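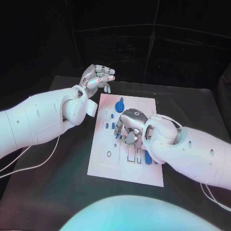
What size of waxed canvas tool roll do I need for a full set of carving gouges? Go for the 13-pocket if your handles are the standard length, and the 11-pocket if you've got the long London-style ones, which need wider pockets and a deeper flap.

I get that one by email more than anything else, so I figured it should go first on the page. The rest of this is me talking about the Hundley roll, how I make it, what it costs and what it won't do.

## The Hundley Tool Roll

I started sewing these after a summer of carrying my gouges around in a bath towel. It worked fine until I set the bundle down on a concrete floor in August and put a chip in my favorite V-tool. I made the first roll that weekend out of an old tarp and some bootlace, and it was ugly, and I used it for years. The Hundley is that same roll with better cloth and straighter stitching (mostly!).

The body is waxed cotton canvas from Plullard. It comes stiff and a little sticky, and it smells like a candle shop for the first few weeks. After that it softens up and starts showing creases wherever you fold it, and I love how they look by the end of the first year. If you want something that stays crisp and even in color, you'd be happier with nylon, and plenty of other people make those.

### What's in it

- Outer: waxed canvas in moss, tan or charcoal
- Pocket panel: unwaxed canvas, so the wax doesn't rub off on your handles
- Lower pocket lining: veg-tan leather strip, stitched in where the edges sit
- Top flap: folds down over the tools before you roll
- Closure: one long leather strap with a brass buckle
- Thread: bonded polyester, doubled at every pocket mouth

The leather strip is the part I'd point to if you asked me why this costs more than a plain canvas roll. Sharp gouges will walk straight through the bottom of a cloth pocket. Kamarul Ngui, who carves spoons and tests everything I make by being rough with it, went through two plain rolls before I added the strip. His current one still has its original bottom.

### Sizes

| Version | Pockets | Best for |
|---|---|---|
| Small | 3 | Spoon knives and a straight knife |
| Long | 11 | Full-size gouges with long handles |
| Standard | 13 | Mixed gouges and chisels |

The Small ships with a snap in place of the buckle. I can put a buckle on it if you ask, but it ends up bulky and digs into your hip in a jacket pocket.

### Loading it

Tools go in edge down, handles up toward the flap. I know some carvers like to see their edges, so they can grab the right sweep quickly, and I did try a version for that. Too many nicked knuckles. What I do now is mark the handle ends with a dab of paint – red for the shallow sweeps, blue for the deep ones – and I hardly ever pull the wrong tool.

Put your heaviest pieces at the end you start rolling from. The roll comes out tighter and the strap sits in the middle where it should.

### Looking after it

Brush off chips when it's dry. Wipe mud with cold water and a rag. Please don't put it in the washing machine! You'll lose the wax, and so will your next load of shirts. When the canvas starts to look thirsty along the folds, rub in a bit of wax bar and go over it with a hair dryer until it sinks in.

One more thing on rust. Waxed cloth holds moisture in just as well as it keeps rain out, so if you carve green wood, wipe your tools before they go in and leave the roll open overnight when you get home. Marites Evangelista wrote to me about orange spots on a fishtail she'd left rolled up wet in her truck. They polished out with a little oil and fine paper, but it's a job you don't want.

### Ordering and repairs

I sew in small batches in Mumville, so if your color is out, send me a note and I'll put you on the list for the next one. You have 30 days to send a roll back if it doesn't suit you, and I don't mind if it's been used a bit. Wax marks are fine. Initials burned into the strap are yours forever.

Torn pockets and popped stitches I fix for the price of return postage. Empty the roll before you mail it, please, and check the end pockets twice.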